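Prirenine bin picking cell: questions we receive often

Last changed 2018-08-02 by Amedeo Ferri

These are the questions which operators and students ask me about the care of the cell. If your question is not among them, write it in the cell book and I will add the answer when I have time.

Who may work inside the cell?

Everybody who has signed the cell book and has done the short training with me. Visitors from Pellegrini have their own form, please ask for it before they come.

Must I switch off the arm before I touch the cables?

Yes. Emergency stop is not enough. Turn the main switch on the cabinet, put your lock on it and keep the key in your pocket. Then wait two minutes before you open any connector.

How often do I check the cable bundle?

Every 400 picks, or at the start of a shift if you do not know the count. Move the wrist slowly by hand mode, in the reduced speed, through its full turn in both directions. Look where the cables go around the joint. They must have enough length for the turn, but they must not hang so low that they can catch a part or the wall of the bin.

Can I use more cable ties to make the bundle tidy?

Please do not. A bundle that is tied too strongly near the wrist will break inside, and you cannot see this from the outside. One tie behind the joint is good, and between this tie and the tool the cables should be free to move. Cut the end of the tie flat, otherwise it scratches the next person.

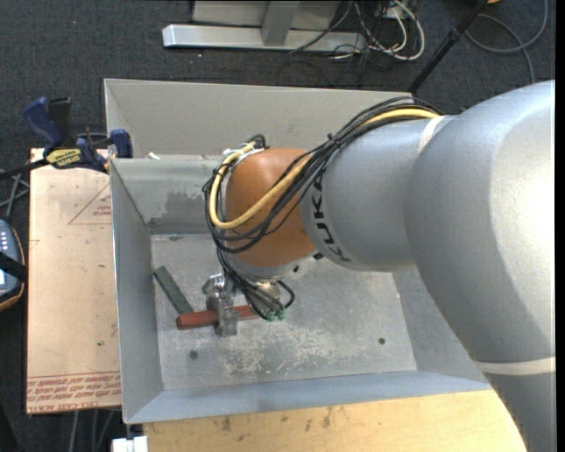
If you change a cable, change only one at a time and run the gripper test after each. Two years ago we changed all of them in one afternoon and then searched until the evening for the one which was in the wrong place.

The gripper closes but the part slips. What do I do first?

Clean the fingers with a dry cloth. Oil from the parts is the cause in most cases. Then look at the contact face. Scratches are normal and do no harm, but if you feel an edge with your fingernail, the finger must be changed. Spare fingers come from Dadura and are in the second drawer. After the change, teach the closing position again.

The bin has moved. Is it serious?

Yes, more than people think. The program believes the bin is where it was yesterday. If it has moved, loosen the clamp, push the bin back to the marks, tighten the clamp and run program 932 at low speed. It goes above each corner and stops. If one corner is wrong, call me and do not correct the points by yourself.

Can I tighten the clamp with a tool?

No, by hand only. The wall of a metal bin bends easily, and then the arm can touch it.

When is the big service?

In December, by Graletti. They change the grease and check the brakes. The cell is then closed for three days. Please do not plan any trials in this time.

What do I write in the cell book?

Date, name, what you did, and the pick count. "Checked" is not sufficient, write what you checked. If you changed a part, write also the number from the bag.

Where do I find the spare connectors?

In the grey box under the cabinet. When there are only two left, tell me, the delivery takes 20 days.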